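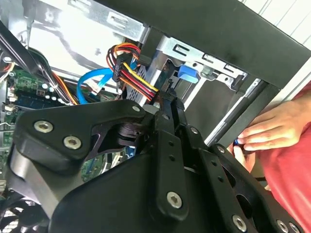
제목: Re: [정보자산-공지] 내용연수 경과 데스크톱의 재배치 및 불용 처리 기준에 관한 문의
받는 이: 정보자산 담당자 메일링 리스트
참조: 소빈(Sovine) 캠퍼스 행정지원팀

각 부서 정보자산 담당자 귀하

정보자산관리실입니다. 소빈 캠퍼스 행정지원팀에서 본 리스트를 통해 문의하신 사항에 대하여 다음과 같이 회신드립니다. 같은 취지의 문의가 다른 부서에서도 접수되어 개별 회신을 갈음하여 전체 담당자께 발송합니다. 원문은 본 메일 하단에 인용하였습니다.

1. 내용연수와 불용 결정의 관계

내용연수가 경과하였다는 사유만으로 해당 장비가 자동으로 불용 처리되는 것은 아닙니다. 내용연수는 교체 예산을 신청할 수 있는 최소 요건이며, 불용 결정은 장비의 상태와 재사용 가능성을 확인한 뒤 별도로 이루어집니다. 따라서 대체 장비를 지급받은 부서라도 불용 승인 통보를 받기 전까지는 기존 장비를 임의로 폐기하거나 외부에 양도할 수 없습니다.

올해 교체 대상으로 등록된 데스크톱은 전 캠퍼스를 합하여 600대가 넘습니다. 이 가운데 상당수는 민원 안내, 자료 검색, 회의실 발표용으로 계속 사용할 수 있을 것으로 판단하고 있습니다.

2. 재배치 대상의 기준

메모리가 8GB 이상이고 현행 운영체제의 보안 업데이트를 지원받을 수 있는 장비는 재배치를 우선 검토합니다. 메모리 용량이 기준에 미달하더라도 증설이 가능한 기종은 목록에 포함하여 주시기 바랍니다. 증설용 부품은 본 실에서 보유한 회수 부품을 우선 사용하며, 부서에서 별도로 구매하실 필요는 없습니다.

전원부 이상, 메인보드 손상 등 수리 비용이 잔존 가치를 초과하는 장비는 재배치 대상에서 제외합니다. 고장 여부가 불분명한 경우에는 '점검 필요'로 기재하시면 본 실에서 확인하겠습니다. 담당자께서 직접 덮개를 열어 부품을 확인하시는 것은 권장하지 않습니다.

3. 저장장치의 취급

문의하신 저장장치 분리 보관에 대해서는 이번부터 방식을 변경합니다. 종전에는 부서에서 저장장치를 분리하여 봉투에 담아 제출하도록 하였으나, 자산번호와 저장장치가 서로 일치하지 않는 사례가 반복되었습니다. 앞으로는 저장장치를 장착한 상태 그대로 본체를 인계하여 주십시오. 자료 삭제는 카라스코(Carrasco)관 지하 정비실에서 일괄 수행하고, 본체별 삭제 확인서를 발급합니다.

다만 다음에 해당하는 장비는 인계 전에 본 실로 먼저 연락하여 주시기 바랍니다.

- 개인정보 파일 보유 부서로 지정된 곳의 업무용 장비
- 감사 또는 분쟁과 관련하여 자료 보존 요청을 받은 장비
- 외부 기관과의 협약에 따라 자료 반환 의무가 있는 장비

필요한 업무 자료의 백업은 사용 부서의 책임입니다. 삭제가 완료된 자료는 복구할 수 없습니다.

4. 수거 일정과 인계 절차

수거는 11월 중 건물별로 진행합니다. 수거 예정일로부터 최소 10일 전까지 인계 목록을 제출하여 주십시오. 목록에는 자산번호, 기종명, 설치 장소, 사용 부서, 상태를 기재합니다. 자산번호 표찰이 훼손된 경우에는 제조번호로 대신하되 비고란에 그 사실을 적어 주시기 바랍니다.

운반은 달리츠(Dallitz) 물류가 담당합니다. 운반 인력은 목록에 기재되지 않은 장비를 수거할 수 없으므로 현장에서 추가를 요청하는 일이 없도록 협조를 부탁드립니다. 모니터, 키보드 등 주변기기는 별도 목록으로 작성하며, 본체와 함께 상자에 넣지 않습니다.

엘리베이터가 없는 건물은 1층까지의 이동 방법을 사전에 협의하여야 합니다. 해당 건물 담당자께는 별도로 연락드릴 예정입니다.

5. 자산관리 시스템 입력

인계 후 시스템상의 상태는 '반납 대기'로 변경하여 주십시오. '불용'은 본 실에서만 입력합니다. 바투노(Vutano) 시스템으로 전환하면서 과거 자료를 이관하는 과정에 일부 장비의 사용 부서가 폐지된 부서명으로 남아 있는 것이 확인되었습니다. 현재 파악된 부서명 오류는 13건이며, 해당 부서에는 정정 요청서를 발송하였습니다. 그 밖의 오류를 발견하신 경우 시스템의 정정 요청 메뉴를 이용하여 주시기 바랍니다.

6. 외부 기증에 관한 사항

부서 단위의 개별 기증은 허용되지 않습니다. 지역 기관으로부터 기증 요청을 받으신 경우 요청 공문을 본 실로 이송하여 주십시오. 기증 가능 여부는 교내 재배치 수요를 먼저 반영한 뒤 검토하며, 결과는 요청 기관에 직접 통보합니다.

본 회신의 내용은 개정 중인 정보자산 관리 지침에 반영될 예정입니다. 지침이 확정되기 전까지는 본 메일을 업무 기준으로 적용하여 주시기 바라며, 추가 문의는 본 리스트로 회신하여 주십시오.

정보자산관리실 드림

소빈 캠퍼스 행정지원팀에서 작성한 내용:

> 정보자산관리실 귀중
>
> 항상 업무에 협조하여 주셔서 감사드립니다. 우리 캠퍼스의 데스크톱 교체와 관련하여 아래 사항을 문의드립니다.
>
> 가. 내용연수가 지난 장비를 새 장비 수령과 동시에 불용 처리하여도 되는지 여부
>
> 나. 종전과 같이 저장장치를 분리하여 제출하여야 하는지 여부. 분리 작업을 할 수 있는 인력이 부족하여 일부 부서에서 어려움을 호소하고 있습니다.
>
> 다. 인근 학교에서 중고 장비의 기증을 요청해 왔는데, 행정지원팀에서 직접 처리할 수 있는지 여부
>
> 라. 별관에는 엘리베이터가 없습니다. 수거 시 운반 지원이 가능한지도 함께 안내하여 주시기 바랍니다.
>
> 보관 공간이 협소하여 가급적 조속한 회신을 부탁드립니다.
>
> 소빈 캠퍼스 행정지원팀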